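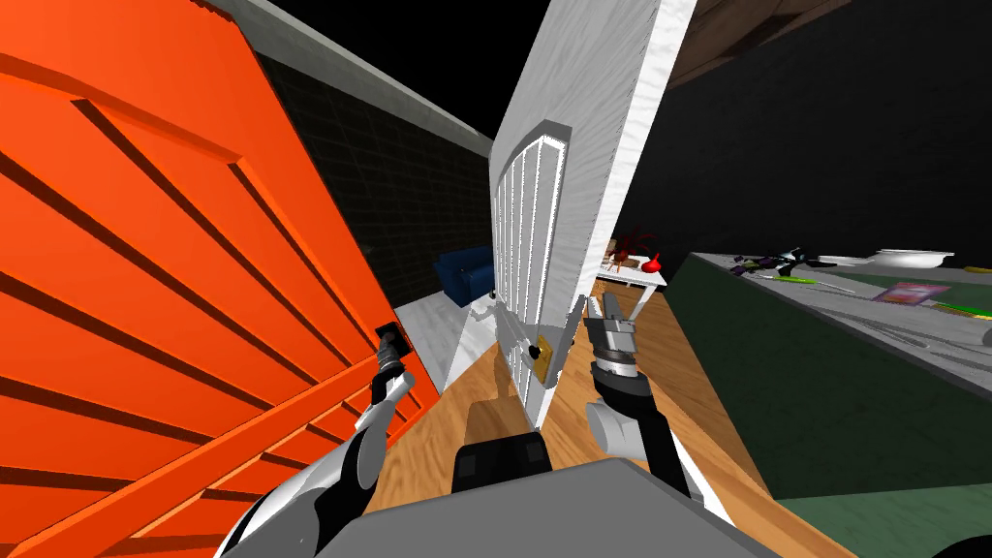

4. Opening doors

Doors come fourth in this guide, after docking and floor mapping, and most owners want to skip straight to them. Please don't. A door is the first job in the Plotard household set that asks the machine to hold something, move itself and keep out of its own way, and it does all three badly if the earlier sections were rushed. The practice kitchen is set up with two doors for this reason. The orange slatted one has a small dark handle for the left gripper to work on, and the white one has a gold-coloured lock plate with a small knob, low down, where the right gripper can wait with its fingers open. Learn on these before you let it near a door you paid for.

4.1 Before you start

1. Load the practice kitchen from the Drirgate menu and wait for both arms to report ready.
2. Set the door speed to Slow. Normal speed is in the menu but we do not recommend it for anyone.
3. Choose one arm. Two-arm mode is listed as working. In our hands it works when the doors are well apart.

Note: the sales leaflet says the machine "handles doors". In our run of 240 practice openings it let go of the handle early in 39. A child of six does better, and does not need a charging dock.

4.2 Gripping the handle

4. Bring the base up square to the door, then let the arm reach. If the elbow is already bent hard, back off and start again.
5. Close the fingers on the handle and hold for a count of two.
6. Pull in short steps. Check the wrist reading after each one. Anything over 300 means the door is stuck or the machine is standing in its path. It cannot tell which.

Caution: keep a hand on the stop button throughout this step.

7. Switch to the wrist view for close work. Slats and grooves can fill the whole view at this range, with no handle in sight, and the software may take a groove for an edge it can grip. If so, cancel and move the arm back.
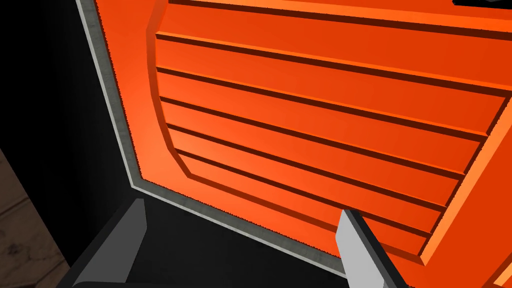
4.3 What this does not prove

A pass in the practice kitchen is a pass in the practice kitchen. Real doors swell in August, drag on carpet and have coats hung on them. Damilola Bassey tried the same settings on a larder door at Pruketham and gave up before lunch.

Do not leave the machine to open doors alone, whatever the score screen says.

Section last revised 19 May 2024, Sorin Nedelcu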